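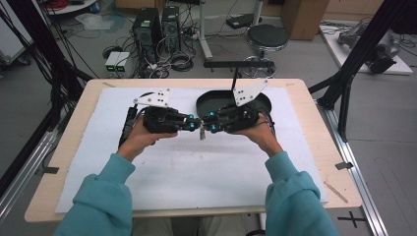 Figure 3. The worktop, with the black oval tray on the white board and a small pale tag or strip hanging between the fingertips.

3.2 Worktop, tray and small items

The worktop is a light wooden table largely covered by a white foam board (Figure 3). The board was chosen for its matt finish and left in place between sessions. It carries faint grey scuffs, which were recorded on 21st May and not cleaned off, as cleaning left a patchy sheen that altered the appearance of pale items lying flat. The wooden margin was treated as outside the working area, and any item coming to rest on it was coded as off-board.

The receiving tray is black and oval, with a low rim. Two other trays from the Poritent set were tried in February and rejected. The first had a rim high enough to stop items that had been released short, so that a poor placement and a good one ended in the same position. The second was rectangular, and keys tended to settle in its corners. With the oval tray, the resting position of an item depends more closely on the point of release, although thin items can still slide after landing.

Items were drawn from the Warnari list, which contains 34 small household objects. The present section is limited to those that hang when held at one end: single keys, keys on a ring, paper and card tags, and short strips. Flat items without a hanging point, such as coins and washers, are treated in Section 3.3. 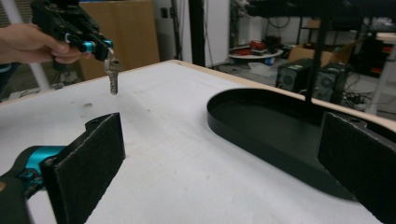 A key on a ring has two places at which it can be taken up, the ring and the bow, and the choice affects how it comes down. Held by the ring, the key is free to turn, and the tip of the blade normally reaches the tray first. The key then tips over onto one face, with the ring following. Held by the bow, it can be laid flat in one movement, but the ring may fold beneath it and keep one end raised. Both outcomes were accepted as placed. The raised position was given a separate code under the Clodex scheme – code 11 – so that it could be removed from the analysis of resting angle.

Tags and strips behave differently. They are light enough to be moved by a draught, and a strip that has been curled in storage will rock on the tray before it settles. All paper items were therefore kept under a flat weight overnight. Tags that had taken a visible crease were withdrawn and replaced from the same batch.

Of 400 placements coded, 106 involved a key with a ring attached. Placements in which the item touched the rim were kept, with the contact noted. Where an item lay partly over the rim, it was coded by the position of its heavier end, following the practice adopted in the Masri trials. For keys this was always taken to be the bow.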